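Pamum word list, README

Pamum is a list of English words and short phrases about house interiors, collected from letters, sale notices and family notebooks in the towns of Brastham and Stockdale. It was prepared by Viorica Pascu. The list is meant for people who study everyday vocabulary, and for anybody who must read old household papers and does not know what a "press" or a "settle" is.

Contents

The main file is pamum.txt. It has 362 entries, one entry on each line, with fields separated by a tab. The fields are: headword, spelling variants, part of speech, meaning, source code, town, remarks. The file sources.txt explains the source codes. There are 51 sources, and most of them are short, sometimes only one sheet.

Encoding is UTF-8. Please do not open the file in a spreadsheet and save it again, because some programs change the fractions in the remarks field into dates. This happened to me with version 8 and I needed to repair the lines by hand.

How the meanings were written

Each meaning was written from the sources first, and only after this compared with printed dictionaries. Where the two did not agree, I kept the local meaning and put the dictionary meaning in the remarks. For example, "parlor" in the Stockdale letters is often the room where the family eats, and "front room" is the one kept for guests.
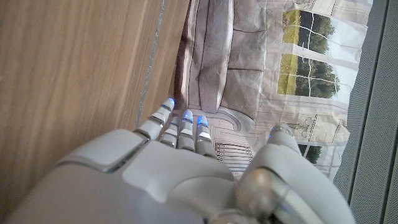
Words for surfaces gave me the most difficulty. The writers say "board" for a table, a shelf, a floor and sometimes a wall, and only the rest of the sentence shows which one they had in mind. Color words are not much better. "Light brown" in a sale notice can be the wood itself, like the wooden surface in the picture, but it can also be a paint, and the notice does not say. I have marked such entries with a question mark in the remarks field. A question mark never means that the reading of the handwriting is uncertain; for this I use square brackets.

Spelling

Headwords follow modern American spelling. The original spellings are all in the variants field, also the clear mistakes, as they may help somebody who searches in similar papers. Plurals are not given separately, except for nine words which appear only in the plural.

Known problems

The Adutwood notebook (code AD) has water damage, and its words for kitchen things are not complete. Two entries under "dresser" should probably be joined. The town field is empty for letters which were sent without a return address.

Verbs are few. I began to collect them late, and the earlier sources were not read a second time for this purpose.

Use

You may copy and change the list for any purpose if you name Pamum and keep the source codes. Corrections are welcome, with the line number and, if possible, the sentence where you found the word. New sources from Brastham are especially needed, as Stockdale has much more material now. The next version is planned for November.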